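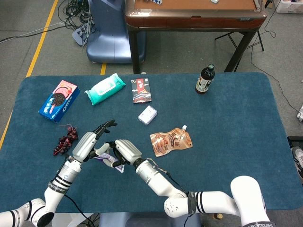
The two-handed grocery table at the Itberg open day, from the robot's side.

Open Day at Itberg: My Saturday With the Grocery Robot

I'd been meaning to get to one of these for ages, and on Saturday I finally did! Itberg opens up its workshop every September, lets people wander between the stations, and puts the folks who build the stuff next to it so you can pester them. I got there when the doors opened at 9, thinking I'd stay an hour, and I was still hanging around when they started turning off lights. My plan was to write up every station, but I spent most of the day at one table, so that's what this gallery is mostly going to be.

The picture at the top is my favorite of the day. Two white arms, black fingers, and a little white and purple packet right between the hands. The task they were showing was picking up mixed groceries and passing them across, and I could have watched it until dinner. You forget how much your own hands do when you unpack a bag.

What I liked best was the choice of stuff on the mat. Last time I went to a robot demo (a different outfit, a couple of years back) it was all foam cubes in cheerful colors, and sure, that's neat, but I don't buy foam cubes. Look at what's on this table. There's a box of Oreos lying on its side, a soft pack of wet wipes, a glass bottle standing up over on the right, and a bunch of dark red grapes. Grapes! I asked Aldo Serra, who was running the station that morning, which item gave him the most grief, and he pointed at the spouted pouch before I'd finished the question. A box stays a box, he told me. A pouch changes shape every time you touch it, so whatever grip was right a second ago may be wrong now.

The grapes were a close second on his list. He said the trouble there is deciding what you're even picking up, the bunch or the stem or one poor grape.

I got talking with Lino Orlandini too, who works on the hands. I asked him the dumb question I always ask, which is why bother with fingers when a simple clamp is so much cheaper, and he was very nice about it. His take was that a clamp is great as long as you know what's coming down the line. For a table like this one, with a small flat box and a bottle and a soft pack all mixed together, he'd rather have fingers and put up with the extra work. He also admitted that the passing part is the bit they argue over at lunch. When does the first hand let go? Too early and you drop it, too late and the two of them are having a tug of war. I've had that exact problem handing a baby to my brother-in-law.

A few notes for anybody thinking of going next year:

The groups at each station are capped at 16, and the grocery table fills up first. I got in on the first round and then snuck back for the last one, when there was more elbow room and more time for questions.

Vitale had a station across the hall with a conveyor sorting bottle caps. Very fast, very loud, and the kids loved it. I took a bunch of shots and every single one is a blur, so you'll have to trust me.

Paser was showing software, mostly on screens. I'll be straight with you, I lasted five minutes, but the guy next to me was taking pages of notes.

Coffee is at the Unetti stand by the entrance and it's free. The pastries are gone by 11.

Parking was easier than I expected. Use the lot behind the building and come in by the side door.

If you were there too and got a good picture of the Vitale conveyor, please send it my way and I'll add it here with your name on it. And if Aldo or Lino happen to read this, thanks for putting up with all my questions. I'm still thinking about that pouch.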